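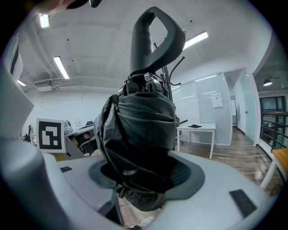 Why Do Big Trucks Take So Long to Stop?

Say you are riding your bike and a squirrel runs out. You squeeze the brakes, the bike stops, and the squirrel goes off to bother someone else. You and your bike together don't weigh very much, so there wasn't a lot to stop.

Now swap the bike for a delivery truck full of bathtubs. The squirrel had better get moving.

Heavy things like to keep going

Anything that moves wants to carry on moving. Scientists call this inertia. Your little brother has it too, as you will know if he has ever run down a hallway in socks.

The heavier a thing is, the harder you have to work to stop it. Take the Zundard, a small van that a baker might drive. Empty, it weighs 2,270 pounds. Put 992 pounds of flour in the back and the brakes have nearly half as much again to deal with. The brakes were not asked how they felt about this.

What brakes do all day

Inside most wheels there is a metal disc that spins along with the wheel. When the driver pushes the pedal, two pads squeeze the disc from both sides. The rubbing slows it down. Rubbing also makes heat, and you can test that by rubbing your hands together fast. Go on. No one is looking.

A heavy truck makes so much heat that its brakes can get too hot to grip well, mostly on long hills. That is why drivers shift to a low gear before they go down. The engine helps hold the truck back and the brakes get a rest.

Speed makes it worse

You might think that going twice as fast means you need twice as much road to stop. It would be nice and simple. Sadly, once the brakes are on, it takes four times as much.

And that is only the braking part. The driver has to notice the problem first, then move a foot. A car going 40 miles an hour covers 59 feet in one second. That is a lot of road to use up while thinking "Oh."

The Flundar, a truck used for moving furniture, needs some 318 feet to stop from highway speed when it is full. A football field is 300 feet between the goal lines, so the Flundar would end up in the end zone, with a sofa.

What about wet roads?

Rain gets between the tire and the road, and the tire can't hold on as well. Tires have grooves to push the water out of the way. Old tires have hardly any groove left, so they slide about like soap.

What you can do

Give trucks plenty of room. Wait until one has stopped all the way before you cross, even if you have the walk sign. If you can't see the driver's face, the driver probably can't see yours, however hard you wave.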